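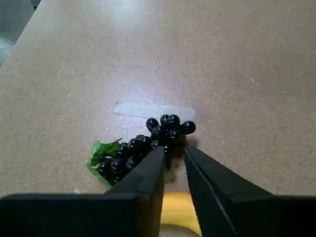

About the Gulov Centre for Urban Transport History
Who we are
The Gulov Centre for Urban Transport History is a small independent research and teaching organisation. We study how streets, public transport and private vehicles shaped Australian and Canadian cities between the late nineteenth century and the end of the twentieth. Our work covers tramways, kerbside regulation, municipal parking, suburban bus operation and the administrative records that each of these produced.
The Centre takes its name from the Gulov bequest, which paid for the first two years of operation and for the purchase of the map collection. It is not attached to a university. Teaching income, contract research and a small endowment cover the running costs.
What we study
Most transport history has been written from the records of the bodies that built things: railway departments, tramway trusts, main roads boards. These records are full and well catalogued. The records of the bodies that managed the street day to day are less so. Parking infringement ledgers, loading zone applications, bus stop relocation files and complaints about kerb heights were often held for a statutory period and then destroyed. Where they survive, it is usually in council basements or in the papers of retired engineers.
Our research programme is organised around this second group of sources. Current projects are:
The Kerb Project. A study of how kerb space was allocated among delivery vehicles, taxis, buses and private cars from 1920 to 1975. The project is led by Wiebke Seidel and draws on the minute books of inner-suburban councils, with comparative work on ratepayer correspondence from Canadian municipalities.
Timetable and Territory. An examination of private bus operators on the urban fringe, led by Hòa Đỗ. The central question is how licence conditions fixed routes in place long after the housing they served had changed. The project uses operators' own timetables, fare charts and driver rosters as evidence of service levels, which frequently differ from the levels stated in the licence.
Nula. Our internal database of street alterations. Each entry records a single physical or regulatory change to a length of street, with its date, the authorising body, the source and a confidence grade. Nula currently holds 1314 entries. Entries graded D are excluded from published maps but remain searchable, as a weak source is often the first pointer to a better one.
Method
We work from documents first and from plans second. Engineering drawings show what was proposed, and a drawing marked 'as constructed' was sometimes signed before construction finished. Wherever a drawing is cited in our publications, we look for at least one independent source confirming that the work was carried out - a payment voucher, a newspaper notice, an aerial survey or a later drawing that takes the alteration as an existing condition.
Oral history is used in a limited way. Interviews with former inspectors, conductors and depot staff are recorded and transcribed in full, and the participant reviews the transcript before it is deposited. We do not use interviews as sole evidence for dates. They have been most useful for practices that were never written down, such as the informal tolerance periods applied by parking officers.
Distances and costs are given in the units of the source, with metric or decimal equivalents in brackets. Prices are not adjusted for inflation in the body text. Adjusted figures, where they are needed, appear in an appendix with the index named.
Staff
Wiebke Seidel, Director. Wiebke trained as a municipal surveyor before completing a doctorate on the regulation of street trading. She is responsible for the research programme and for the Kerb Project.
Hòa Đỗ, Senior Researcher. Hòa works on bus licensing, suburban labour markets and the history of fare collection. He convenes the April workshop.
Aba Alhassan, Data and Mapping. Aba maintains Nula and produces the Centre's maps. Her background is in geographic information systems, and her own research concerns the accuracy of early street directories.
Bernd Wunderlich, Collections. Bernd manages the reading room, the map collection and the Engelhardt Papers. Enquiries about access and reproduction go to him.
Theda Albers, Teaching and Publications. Theda coordinates the short courses and edits the working paper series.
Collections
The reading room holds printed maps, directories, timetables and the working papers of two consulting firms. The largest single deposit is the Engelhardt Papers, the office files of a traffic engineering practice that advised councils on intersection design and off-street parking. The files include correspondence, traffic counts, draft reports and a long run of site notebooks. Boxes 1 to 5 have been listed to item level. The remainder are listed to folder level only, and readers should allow additional time when ordering from them.
The Drendik timetable collection consists of printed bus and tram timetables assembled by a private collector and donated on the condition that it be kept together. It is arranged by operator, then by date of issue. Undated timetables are filed at the end of each operator's sequence.
Access is by appointment. Pencils only may be used at the tables. Personal photography without flash is permitted for most material, and a reproduction form is needed for publication.
Teaching
We offer two short courses each year, one on reading engineering plans and one on municipal archives. Each course is limited to 10 participants and is taught on site. Both are intended for local historians, heritage consultants and postgraduate students, and neither assumes prior technical training. Participants on the plans course work from full-size copies of original sheets.
The April workshop is a separate event at which researchers present work in progress. Papers are circulated beforehand and are not read aloud.
Publications
Working papers are issued in numbered order as they are completed and are free to download. Each paper is read by one staff member and one external reader before release. Corrections are listed on the paper's own page with the date of the change, and superseded versions stay available on request.
Governance
The Centre is an incorporated association with a board of five members, who meet quarterly. Annual reports and audited accounts are available from the office. Contract research is accepted only where the Centre retains the right to publish its findings, subject to a delay agreed in writing at the outset.
Page last revised January 7, 2024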